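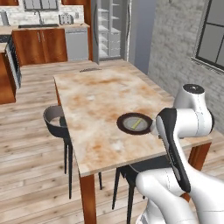 The dining room task in Hololier, with the arm at the plate.

Hololier, planning and training software for service robots
Reviewed 18 September 2021
Rating: 4 out of 5

I am a shift supervisor in the dining department of Garside, a residence for older people in Jarnitbridge. Our management wants to have an arm for clearing tables by December, and before this they bought Hololier so that the staff can practice in a simulated kitchen. We pay 249 dollars a month for 2 seats.

The learning was easier than I feared. I am not a technical person and I could start a task on my first afternoon. The rooms are pleasant to look at and the furniture can be moved. What I value the most is that my colleagues could see how much space the arm needs near a chair. After this, the discussion in our team became more concrete. Before, people asked only who will lose hours. Now they also ask who will stand where, and who is allowed to stop the machine.

The view from the gripper is the part I use every day. 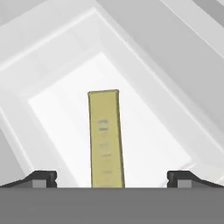

It took me some time to read it well, but now I check it before I tell the arm to close. In the task log I have 467 attempts, and I learned more from the bad ones.

I have two complaints. The manual is written for engineers, and the word "waypoint" is never explained. Also, the program knows nothing of a resident who wants to keep her plate and talk a little longer. For my team this is half of the job, and I had to write to management that the hours we save must go to the dining room — I am still waiting for the answer.

We tried also the Brilwood package for one month. It is cheaper, but it has no gripper view, so we did not continue.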